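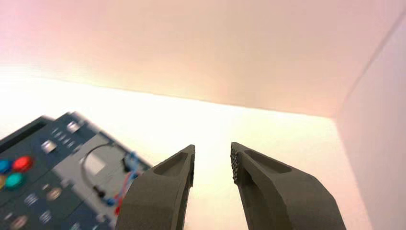 What is the training board used for? First-year students use it to wire and switch low-voltage circuits before they are allowed onto the bench supplies.

The Astwood board is modular. Its panels have jigsaw-like edges, so the layout can be changed between exercises. Controls include colored buttons, silver knobs and toggle switches. This report covers exercise 6 of the Vosier lab course, supervised by Laimutė Mets.

Method

All toggles were set to Off before any lead was moved. Leads were then plugged in according to the course sheet, checked against the diagram, and the toggles set to On. The resistor under test was marked 330 ohms and measured 337 - within tolerance. Readings were taken with a Kivi meter.

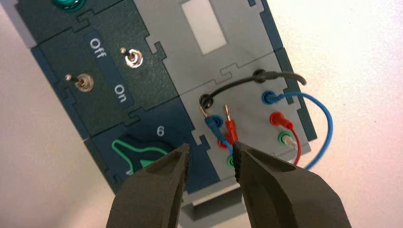 Results and open points

A total of 248 readings were logged, 58 of them repeats after a lead had been seated badly. The repeats agreed with the first set once the plugs were pushed fully home. Sheet 6 should state the switching order on page one. A revised sheet is planned for August.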